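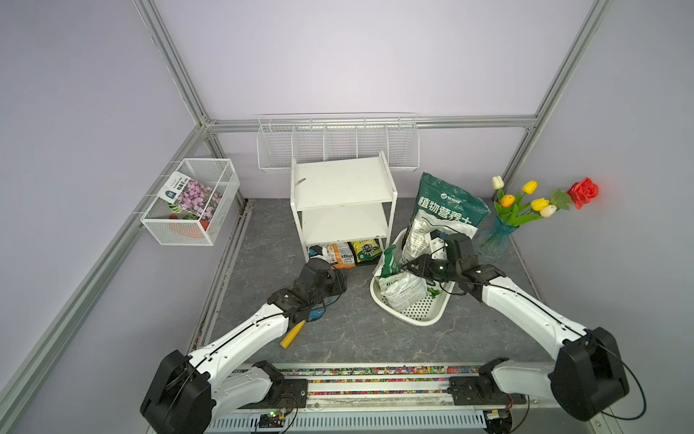 Who reads a journal submission before it gets accepted or turned down?

Usually two or three people who teach in the same field, working for free, in whatever hours they have left after classes and grading.

October 20, 2023 | Nyarko Working Papers, staff author
Print this page | E-mail this page

4. What the reviewers told me

I went into this part of the study expecting complaints about money, and I did get a few (one person sent me a mock invoice, which I've kept!). But mostly people wanted to talk about time. I had 702 survey replies from faculty at Grormont and Clurkuvmont, and the word "weekend" kept popping up in the open comments, even though I never asked about weekends at all. Next time I will.

The question I cared about most was simple: how many review requests did you get last year, and how many did you take on? The middle answer for requests was 17, and people said they accepted a bit less than half. I should say these are numbers from memory. I asked folks to check their inboxes first, and 53 percent told me they had, so treat the rest with some caution.

Philosophy and history people wrote the longest comments, by a mile. They also told me they wrote the longest reviews, and I believe them. One wrote that a bad review had cost her a year on her first book, so now she goes through every manuscript twice, and her chair has no idea she does it. There's no box for it on the annual report form at either school.

Figure 3. Seed packet in a wire-mesh basket.
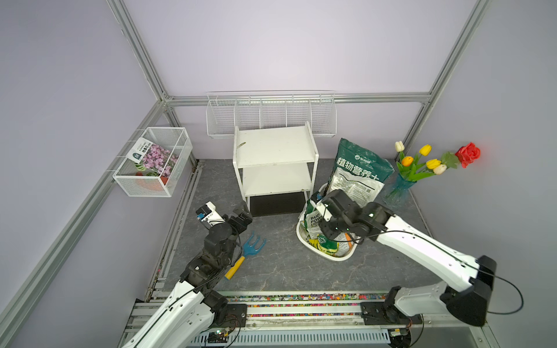
That form came up a lot, by the way. At Grormont you can list reviewing under "other service," with a limit of one line. Clurkuvmont gives you a drop-down menu where the closest thing is "outside activity," and several people said they leave it blank because it sounds like they've been moonlighting. I tried filling it out myself and got stuck at the same spot.

I also went back through roughly 2,750 reviewer invitations in the Wurkurance archive, with names stripped out, to see who gets asked. Junior people get asked plenty. Retired faculty hardly appear, and that surprised me, because the ones I talked to would happily say yes. I come back to them in Section 5.

This site uses cookies. By continuing to browse, you agree to our use of cookies.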